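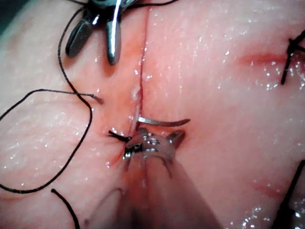

August. Thread from the Talebi spools, 6 lengths, left in the humid cupboard since the morning. Pulled each on the bench scale until it went. Four broke at the knot, two mid-length. A straight cut being drawn shut with stitches puts the load on the thread a bit at a time, and the bench scale doesn't do that - worth remembering before comparing numbers.
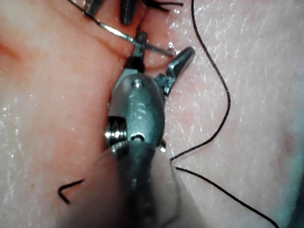 Surface of the pad, close up, moist.

Pronato spool still sealed. Its label gives 1,000 m, so enough for the whole series. Moved it off the window shelf, too warm there after noon. Scale zero drifted twice, re-zeroed both times.

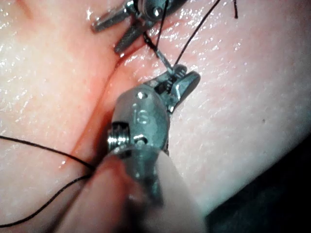 Orvokki Ahonen thinks the knots are the problem and wants the lengths tied by one person only. Fair. I tied four, Nazanin tied two, and I didn't write down which.

Repeat with the dry set. Same clamp, tape on the jaws.

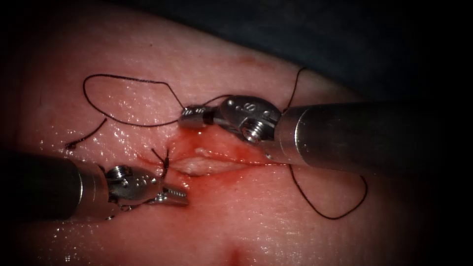 ## To do

- label the lengths before tying
- ask Nazanin Shokri for the old humidity log
- new battery for the scale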